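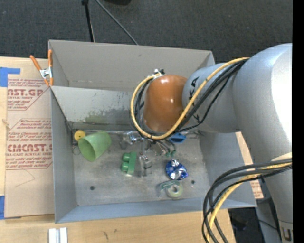

I have spent most of June arguing with myself about suction versus fingers, and I promised Yolandi Pretorius I'd write it up for the newsletter before I changed my mind again. So, grippers! We've had two on trial at the Westau workshop: the Sollton two-finger, which a lot of you will have used already, and the Molitik suction head that Valentin Nägeli talked us into borrowing after he saw one at a trade day. Same arm for both, same bin, same mess in the bin. I wanted the mess to be a proper one, so in went the green plastic cup, a toy building block, the tape dispenser and a crumpled foil packet that I have come to hate with my whole heart.

The foil first, then. Suction can't get a seal on anything that crinkly. Valentin reckoned a softer cup would fix it, so we swapped cups and it did get better, in the sense that the packet now came up a few centimetres before dropping off and landing somewhere less convenient. The fingers just pinch a fold and go. Point to Sollton.

The tape dispenser went the other way. Lying flat near a wall there's hardly any room to get a finger down beside it, and the two-finger kept bumping the bin and tripping the force limit (you'll know the beep). Suction comes straight down onto the side of the roll and doesn't care where the wall is. Thulani Van Wyk ran that one over and over after lunch while I was on the phone, and by the time I got back he'd stopped writing down the successes and was only noting the misses.

The cup is a funny one. On its side it's all curve, and I'd assumed fingers would be the obvious answer, but it rolls. You touch it with one finger a hair before the other and off it goes towards the wall. We ended up slowing the close right down and coming in across the cup instead of along it, and after that it was fine. Suction managed it too, if it hit near the middle, and made a hopeless job of it anywhere else.

Building block: fingers, every time, no drama. Suction is okay on a flat side and useless on the studs, as you'd expect.

Numbers, for those who skip to the numbers. We did 600 picks with the fingers and 500 with suction (we lost an afternoon to a split hose, sorry). I was going to give you a nice success percentage for each, but Thulani and I scored the double picks differently for the first couple of days and I don't trust the totals. He's going back through the logs. What I'm happy to say is that the fingers were better on more of the objects and suction was quicker on the ones it could do.

A word on cables, which took up far more of my time than grippers did. With the hoses and wiring running down the outside of the arm, what matters is how much slack you leave at the wrist. Too little and it tugs when the last joint winds round. Too much and you've got a big floppy loop swinging over the bin, and if you use an overhead camera, as we do, it covers up whatever's underneath just when you want a fresh look. We now back the arm right out before each picture is taken. It costs time on every pick but I got sick of the software planning grasps on a loop of cable.

Also clamp your bin! We have a spring clamp on the corner of ours now. Before that the bin was creeping along the table a little with each bump, and I spent a whole morning recalibrating a camera that had nothing wrong with it. Nokuthula Mofokeng was very kind about this. Valentin was less kind.

Clear plastic is still beating both grippers, or more to the point it's beating the depth camera, which sees straight through it or picks up the shine. We've got the Mnguni camera coming on loan and I'd like to give that a go with the same objects before anybody spends money.

If you've got a gripper you'd like run through the same bin, send me a note with the flange pattern and the weight. Yolandi Baloyi is keeping the booking sheet, and she'd like it known that the 400 mm extension bracket is missing from the cupboard again and she would like it back.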